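3.2 Garments, surface and folded states

The study is concerned with how a garment behaves on a soft support, and for this reason we did not use a table. In many homes the clean washing is folded on the bed, on the chesterfield or on some other padded seat, and the earlier work of our group on hard tables (the Brirkia set) could not tell us much about this habit. We therefore chose a padded surface covered with a light grey woven fabric. It has rounded corners and it slopes down at its borders, so a sleeve which lies too near to the border will tend to slide and pull the rest of the garment with it. The fabric has also some grip. A knitted shirt does not glide over it as it does over a varnished board, and a fold that is made by dragging is often shorter than it was intended.

The main garment of the Mernell series is red with white parts and with red-and-white striped trim. The colour difference is useful for our purpose. When the layers are stacked, the white and the striped parts come out at the side of the bundle, and a reader of the images can judge from them how even the stack is. With a garment of one colour this judgement was much harder, and our annotators disagreed more often. 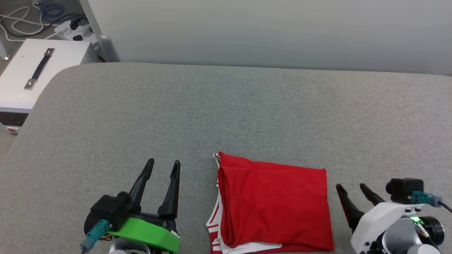
We define the state "folded" by its outline and by its layers, not by its smoothness. A bundle is accepted if its outline is approximately rectangular and if no sleeve or hem lies completely outside of it. A slightly rumpled corner is permitted. In everyday folding people rarely correct such a corner, and we did not wish to set a standard that is stricter than the one in an ordinary household. The upper panel should be flat enough that a second garment could be laid on it - this was checked by eye only.

The state "crumpled" is the usual starting condition. The garment is lifted at one point, released from a low height and left as it falls. It can be dropped alone or together with another cloth, as it happens when things are taken out of a dryer in one armful. The mixed piles are more difficult to describe, because a fold of one cloth may cover the border of the other. In such cases the annotator marks only the parts whose colour leaves no doubt.

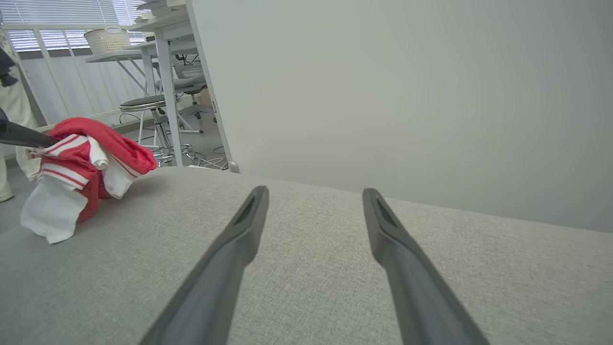 Figure 4. Mixed pile: red garment with striped folds, bunched above a white cloth.

Between these two states there is a long middle part of the work, and we consider it the most interesting one. Zeman's scheme, which we follow in general, treats it as a single class with the name "in progress". We found this too coarse. A garment with one sleeve spread out and the body still crumpled requires a different next step than a garment which is flat but rotated. We have therefore divided the class into 7 sub-states, according to which of the parts (sleeves, cuffs, hem, body) can be seen and in which direction they lie. The trim was again of help here, as its thin stripes show the direction of a sleeve even if the body gives no clear information.
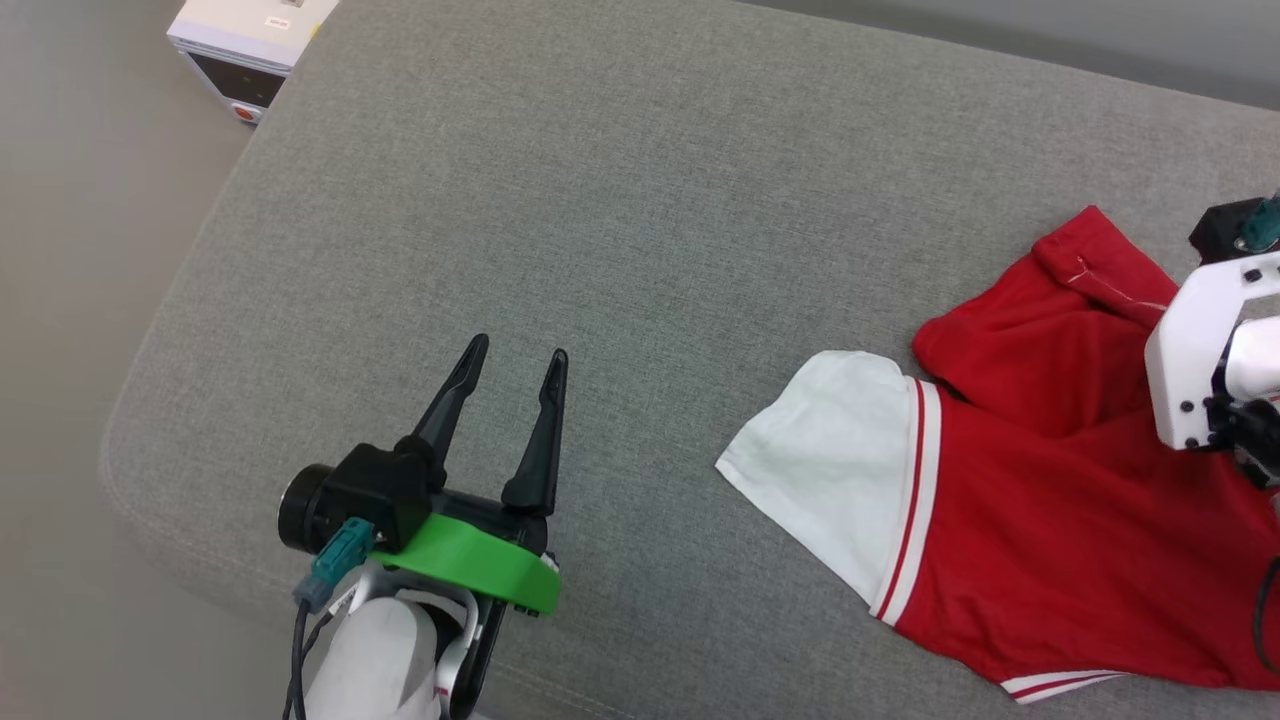 Figure 5. Intermediate state: white sleeve panel extended to the left, body loosely crumpled and partly folded.

In total 3,188 images were labelled with the modified scheme. Each session lasted about 60 minutes, and the garment was shaken out between the trials in order that old creases would not guide the new folds. The two annotators gave the same label in 95 per cent of the images. Most of the remaining cases concern the passage from the last intermediate sub-state to "folded", where the outline is already rectangular but a part of the hem is still visible. These images were kept in the set under both labels, and they are treated separately in Section 4, together with the Stener criterion for the evenness of the stack.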